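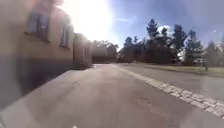 Tavion Wojcik thinks I should stop blaming the camera and learn to set exposure by hand, which he put in a comment under the last post, along with the remark that the Prolo was fine when he had it. Fair enough, Tavion. I set it by hand. I set it by hand 13 times on one stretch of road, and the sky over that roof still came out as a white hole.

So this week it was the Prolo against the Shin, same mount, same controller, same road. The Shin costs more and comes with a manual translated by someone in a hurry. Both have to look past a building with the sun sitting over it, a big wedge of shade on the left, and a row of cobbles on the right that I would like the robot to treat as an edge.

The Prolo finds the cobbles. They're bright, so I'd hope so. What it does with the near asphalt is smear it into gray soup, and no amount of fiddling with the focus ring has talked it out of that. It also catches a speck of the robot's own front, which the planner has twice reported as an obstacle. Technically it is always about to hit itself.

The Shin is sharper up close and drops frames whenever the Pretine controller gets warm. I logged 32 drops on one run, then quit logging.

For now the Prolo stays on, tilted up two degrees, with a bit of black tape over the white plastic. The Fisside bracket had better show up before I start on the wide lens.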